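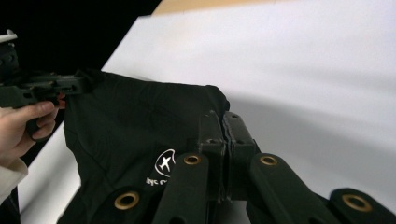

Progress report to Bosman, period ending February
Project: Vundumier packing line, Plunmont site
Prepared by: Duangjai Thongsuk

The bag handling stage is now in its second month. We planned 2000 recorded handlings of fabric bags for this period and we reached 2074. The black bags remain the most difficult, as the cloth folds on itself and the corner is not easy to find.

For the staff, the change is already felt. Four packers now spend 60 minutes of each shift with the hand-held gripper, and the rest on normal packing. Two of them reported pain in the thumb after the first week, so we shortened the turns - this helped one of them, the other has gone back to packing only. Her pay is not changed.

Guido Piras met the packers in the canteen at 2 p.m. to answer questions about their jobs. Most asked who will check the bags when Hemo, the new cell, is running. We have no written answer yet and I ask for your decision on the two inspection posts before training begins.

Spending is within the budget, except for spare gripper tips.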